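Onton Workshop Tips
Looking after a pair of hand-held grippers

By Innes Jardine
2022-01-17

These notes cover the pair we call Gil, which is two hand-held grippers with a marker cube on each and a small camera on the body. They get used most days and they come back dusty, sticky and slightly out of line. The routine below takes less time than a coffee break once you have done it a few times.

What to have on the bench

A lint-free cloth, a soft toothbrush, rubbing alcohol, a 2 mm hex key, a strip of white paper and a roll of painter's tape. Keep the hex key on a string. Ours lived in a drawer for a year and was never in that drawer when needed.

Clean the finger pads first

Close the jaws by hand and look at the line where the pads meet. Lint collects there and so does whatever was on the last thing you picked up. Brush from the root of the finger toward the tip, then wipe with a barely damp cloth. Skip the alcohol on rubber unless there is real grease, and then use one pass only. If a pad has gone shiny, turn it around or swap it. A shiny pad lets fruit roll.

Wipe the marker cubes dry

Fingerprints on the black squares throw back the ceiling lights, and the tracking gets jumpy. Use a dry cloth. Alcohol lifts the print at the corners. If a corner has already lifted, press it down and leave it overnight under a book. Do not trim it.

Check the joint under the cube

Hold the body in one hand and push the cube gently with a thumb. Any click means the screw has backed out. Tighten to snug and then stop. The insert is plastic, and Sarla Kaushik stripped two of them in March before we switched to the short key.

Do a table check

Set one apple on a table with a plain cloth or a plain top, put some flowers near it, and pick up both grippers as you would for work. Bring the jaws in toward each other at the near edge. They should point at each other without you bending a wrist to make it happen. Then look at what each camera gives you. The fingers or the opening between them should sit near the middle of the view, and the apple should be clear.

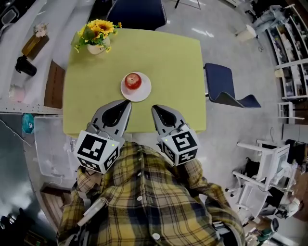
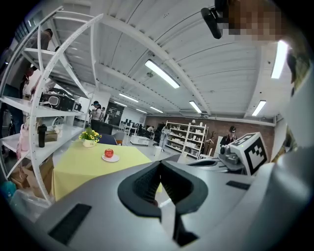
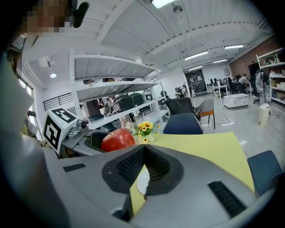 If the view is off

Loosen the camera ring a quarter turn, move the ring and not the body, and check again. Dark corners are normal with this lens. A smear that stays in the same spot while you move is on the glass, so breathe on it and wipe in one direction. A smear that moves with the room is glare, and turning the table usually fixes it.

Every 400 grasps

Take the finger pins out and wipe them. One drop of light machine oil on each, then work the jaws open and shut and wipe off what comes out. Oil on the pads ruins them, so tape over the pads before you start.

Every 4000 grasps

Replace both sets of pads together, even if one side looks fine. Mixed pads grip unevenly and you will waste an afternoon looking for a software fault. We order ours from Jodavo in packs of 9, which is an awkward number for a pair, and the odd one goes in the spares tin.

Putting them away

Jaws slightly open, cubes up, nothing stacked on top. Coil the straps loosely beside them. At our Fetilholm room the shelf gets sun after lunch, so a tea towel goes over the cubes to stop the print from fading. Write the grasp count on the painter's tape and stick it to the shelf edge.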